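Tivatano: README

December 2020

Hi, and thanks for downloading this! Tivatano is a set of simulated arm demos I put together for training a policy that copies what a person does. It's a side project that got out of hand (my evenings have gone the same way), so please read the notes before you load anything.

What's in it

There are 169 episodes in the release, split across 6 rooms. Each episode is one person driving the simulated arm from start to finish, saved with wrist camera frames, joint angles, how open the fingers are, and a line of text saying what the driver was asked to do. I drove most of them myself and Atif Mohmand did the rest. He's a lot smoother on the controls than I am, and you'll be able to tell us apart pretty quickly. The driver field is there if you want to train on one of us only.

The rooms

I built the rooms in a hurry and then got fussy about the colours. Early on everything was plain grey, and the policy was great in grey rooms and hopeless anywhere else. So now the walls and surfaces have proper textures on them: brick, tile, pictures hung up, bits of crockery. The layout gets shuffled at the start of each episode, which means the arm sometimes begins at a fairly silly angle.

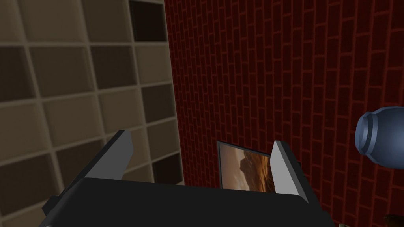
I kept the approach part of each episode, before anything gets picked up, and I'd ask you not to trim it. My first version cut straight to the grasp to save disk space, and the policy trained on it would hover about looking lost whenever its target wasn't already in front of it. Pirurwood, the older set, still has that problem, so don't mix the two unless you know what you're doing!

Failed tries

They're in here too, marked success = false. Some 100 more were recorded and thrown out because the simulator froze or the driver wandered off for a cuppa. A fumble followed by a good recovery counts as a success. Atif and I argued over that one, and he may yet talk me round.

Known problems

Ren, the room with the long bench, has its lighting set too dark. I'll fix it in the next release.

Two episodes in Allport have the wrong instruction text. They're listed in errata.txt.

Finger opening is saved as a fraction, with 0 for shut and 1 for wide open. In the August build it was the other way round, so check your loader if you're coming from that one.

Using it

Do what you like with it, just tell people where it came from. If you train something on it and it behaves oddly, send me the episode number and your settings and I'll have a look when I can.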